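Derneo Printmaking and Comics Project
Progress report to the El-Sayed Arts Fund
21st August

Dear members of the fund,

With this report we inform you about the work done since our last letter in March. The grant pays for a printed colouring and comics book, made by artists from our neighbourhood, and for the open drawing evenings which belong to it.

The book

The book will have 12 short stories, each one drawn by a different artist. At the moment 8 of them are finished in ink and scanned. Two more are in pencil and we expect the inks next month. The last two are late. One artist moved to another city and gave her place back, so we made a second call and chose a new person from the answers. The other one changed his story completely after the first reading, and we agreed to it, as the new version is much stronger.

We decided to keep all inside pages in black and white, so that readers can colour them. Only the cover is in colour. This is a change from our application, where we planned eight colour pages in the middle. The money we save goes to thicker paper. With the thin paper of our first test, felt pens came through to the other side, and on some pages this spoiled the next drawing.

Printing

We asked three printers for a price and chose Rekex. The print run stays at 1,000 copies, of which 600 are promised to schools and libraries without payment. The rest will be sold at the book fair and in two shops. Rekex needs the final files six weeks before delivery, and we are a little behind this plan - please see the last part of this report.

Drawing evenings

The evenings are held at the Cloltia studio, on the ground floor, with a ramp at the side door. We changed the starting time to half past six after several parents asked for it. People work on lettering, on page layout and, since March, also on linocut, which was not in the first programme but was requested many times.
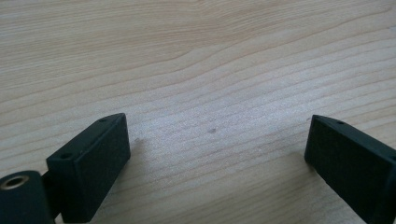 Wooden tabletop, Cloltia studio.

The studio has raised its rent a little from next season. We can cover the difference from our own funds until the end of the project and we do not ask for an additional amount.

Delays and next steps

The main risk is the two late stories. If they are not ready by the end of next month, we would like to print with ten and publish the others on our website. We would prefer to have your opinion on this before we tell the artists. We also need your logo in a version for black and white printing, as the one we have loses its thin lines when it is small.

The table of costs and the receipts are sent separately.

With kind regards,
The Derneo project office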